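**Sunday, bin bench. Picking notes, part 3**

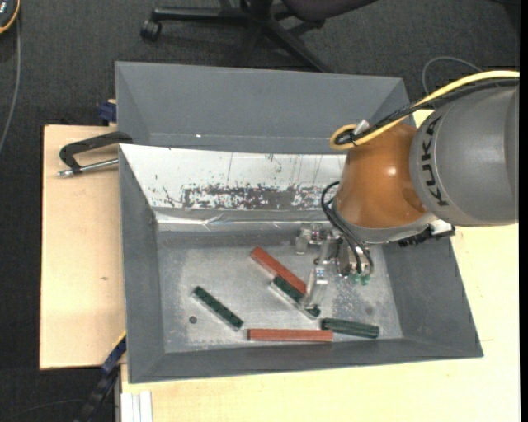
Can a machine take over sorting and tidying jobs in a shop yet?

For one kind of part, in one fixed bin, with a person nearby to clear jams, it can. For a mixed drawer or a kitchen counter it can't, and I would not quote a date.

Run totals since the last entry: 408 attempts, 69 failed. Cycle time not logged, the script was overwriting the file. Fixed now.

Failures by feel, from the log comments:

- Block against a wall. Finger can't get behind it, closes on the edge, part rotates out. Most of the list.
- Two blocks side by side and parallel. Planner picks the pair as one object. Widening the gap threshold helped with these and made the wall cases worse.
- Dark green on gray. Segmentation loses the far end of the block and the grasp lands off center. The reddish-brown ones segment fine.

Shiny back wall still gives false depth points. Masked the lower strip in software. Matte tape would be better; Ferraro has a roll, ask.

Checked the bench clamps before starting. The bin must not shift between calibration and run, so please don't lean on the board.

Giorgia D'Amico asked whether the Allton people could use this for emptying dishwasher cutlery baskets. Told her no. Cutlery nests and tangles, and our grasp model assumes straight, rigid parts with clear sides. She wants a number anyway. I suggested 100 mixed picks with no resets, then we talk.

By hand I sort the same bin faster than the arm does, including putting the blocks back.

To do:

- rerun wall cases with the finger tilted
- restore old gap threshold, compare on the same seeds
- raise the pick count to 900 before changing anything else
- Linia mount drawing, still waiting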